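Notebook – Prallar bin cell
19 February 2022
Teleop demos, mixed objects in metal bin

Goal for the session: 48 clean pick demonstrations by remote control, to add to the January set. Running total before start was 252.

Setup
Arm and bin as last time. Bin clamped, corners checked against the blue tape on the table. Speed limit left at the Kneath default. Logging at 18 Hz, which is low but matches the January files.

Notes during the run
- First few demos thrown out. Operator was pausing over the object before closing, and the pause ends up in the data. Agreed rule: line up on the way down, no hovering.
- Hand guiding tried once for the approach near the right wall. Smoother path, but the wrist angle drifted. Went back to remote control.
- Clear plastic is hard to judge on the operator's screen. Depth there is mostly holes. Keep it in the set anyway.
- Cable loop at the wrist hangs over the objects when the arm comes in from the right. It hides part of the black pouch from the fixed camera. Blue case and the small orange-red bottle stay in view down by the near wall.

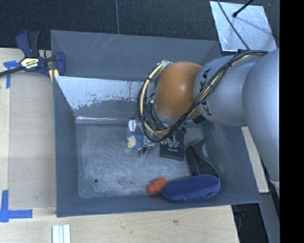 To do
- Retie the loop higher and repeat the right-side picks.
- Spread objects into the left half of the floor for the next batch.
- Demo 116 has a gap in the joint log – mark as bad, do not trim.
- Ask Skiltar for the longer cable guide.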